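Category: Visit Reports / Robotics

Open lab afternoon at Kurkmont: two arms, one person, one board

The Kurkmont lab opened its doors for one afternoon in March, and I went because of a short notice saying visitors could see the shared carrying work. I write mostly about warehouse equipment, so my interest was practical. I wanted to know how a robot learns to hold one side of something while a person holds the other.

The lab is on the second floor of what used to be an insurance office, and it still looks like one. You sign in at a desk, get a sticker with your first name on it, and wait by the elevator until there are enough people for a group. Ours was small: a few students, a couple who run a furniture delivery business, and me. The coffee was free and not good.

We started with a talk in the meeting room. The project is called Andis. It deals with a plain problem. When two people carry a tabletop, they talk very little. One lifts, the other feels it and lifts too. If one slows down, the other slows down. Most of that information goes through the object itself. A robot arm can measure force at the wrist, so in principle it can get the same information, but the group found that force alone was a poor guide. A person shifting their grip feels a lot like a person starting to turn.

Their method is to learn from recorded carries. In the first stage, both arms are guided by an operator while a second person handles the far side of the object. Everything is recorded together: joint positions, wrist force, and video from several viewpoints, including small cameras at the grippers. In the second stage, a model is trained to predict the next short stretch of arm motion from what the cameras and force sensors report. In the third stage, the model runs the arms and the operator only steps in when something goes wrong. Those corrections go back into the training set.

The set stood at 3,005 recorded carries when we visited. Of those, 848 were corrections from the third stage. The speaker said the corrections were worth more than their share, and showed a chart to that effect. With the first-stage recordings only, the arms tended to close too early. They had seen many good grips and very few that were late or crooked. Once the corrections went in, the model began to wait when the board was not where it expected.

After the talk we went through to the work area. It is an ordinary room with carpet tiles and window blinds, and there was less space for visitors than I had expected. We were asked to stay along one side and keep our voices down.
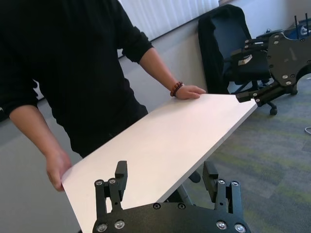 Handing over a board is a job for both sides, and the grip is only part of it.

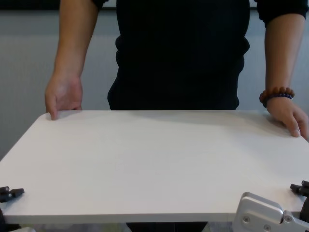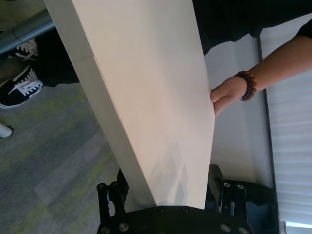
Why use a flat board instead of a box or something with handles?

A flat board gives the arms very little help. It has no handle to aim for, it looks almost the same along its whole length, and a small change in angle at one end becomes a large movement at the other. The group tried boxes first and got good numbers quickly, but the results did not carry over to other objects. Training on boards took longer and carried over better.

One of the students asked that question, and it led to the most useful part of the tour. We were told that the test set has 43 objects, and that nine of them were never used in training. Those nine are the ones the group cares about. They include a folded screen, a long cushion and a picture frame without its glass. On the trained objects the arms do well. On the other nine the results are uneven, and the speaker said so without being pushed. The long cushion is the worst, because it bends and the force readings mean something different when it does.

The delivery couple wanted to know about weight. For now everything is light. The arms could hold more, but the lab has a rule that a person must be able to hold the object alone if both grippers open. That seemed sensible to me. They also asked about stairs, and the answer was short: there is no plan for stairs.

I asked how the arms decide who is leading. There is no switch for it. In the recordings, the person leads most of the time and the arms follow, so that is what the model learned. The group would like to have it go both ways, for example when the person's view is blocked, and a partner team at Dimitrov is collecting recordings where the operator leads on purpose. Those had not been added to the main set yet. Brirkalar, the company that lends the group its office space, is interested in the same question for packing tables.

Some of what I heard was about the dull side of the work, and I found it useful. Clocks on the different cameras drift, and a recording where the video is late by a fraction of a second teaches the wrong thing. The group threw out a whole week of early carries over this. They now tap the object twice at the start of each recording and line up the streams on the taps. Tape marks on the floor were tried and dropped – the model learned to look at the tape.

Notes for anyone planning to go. The tour took longer than the notice said, closer to two hours with questions. There is no parking at the building, but the bus stops across the street. You may take notes. There is one step up into the work area and no ramp, and they said a ramp was on order. Bring a sweater, as the room is kept cool.

The slides were promised to everyone on the sign-in sheet, and mine arrived a few days later with the chart on corrections included. The written version of the results, with all 43 objects listed one by one, is due on 22/06/2020. I want to see the line for the long cushion, and whether the Dimitrov recordings made it in by then.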